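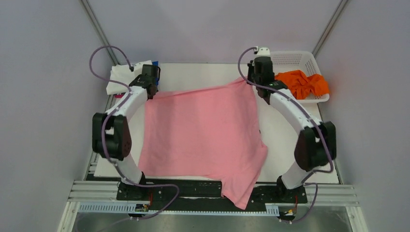 Folding laundry is a job I'd gladly hand over, so I was pleased when Josiane Lecomte rang to say her group at Clenell had some news on it.

They've been teaching a pair of arms to handle cloth, and the new bit is what they call corner-first training. Until now the arms learned a whole fold in one go, from start to finish, copied from a person steering them. If one corner slipped, everything after it went wrong too! The new method cuts the job up. The arms practise just finding and holding two corners until they're good at that, and only then do they get shown the fold itself.

It seems to pay off. Josiane says it took 30 demonstrations per cloth to get a decent fold out of the pair, and a new cloth now needs six. Colour doesn't bother them much either – pink, orange, white, they treat them all the same. Size does. A big cloth that hangs over the front of the table is still the hardest thing you can give them, as the loose end drags on everything else (I know the feeling, I have king-size sheets).

Yannick Pruvost, who wrote most of the training code, told me he'd thrown away three earlier versions before this one. He's a bit wary of the numbers and wants to see them hold up on stretchy fabric first. Towels are also on his list, and fitted sheets are very much not.

The write-up is due in May, and Beathag Kerr's lab at Manell will be trying the same method on their own arms over the summer. I've asked if I can bring a duvet cover.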